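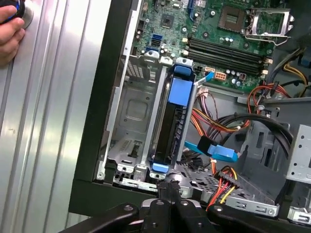

Section 7. Removing the Hard Drive

Caution: Disconnect the power cord before you touch any internal part.

1. Lay the chassis on its side with the cover off.
2. Find the blue release tabs on the drive carrier.
3. Press both tabs and lift the carrier out of the cage - do not pull on the cables.
4. Record the drive on Diltine form 155.

Note: The power supply stays in the chassis during this procedure.

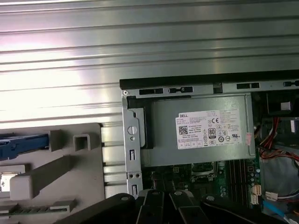
Figure 7-2. Power supply with regulatory label, cover removed from chassis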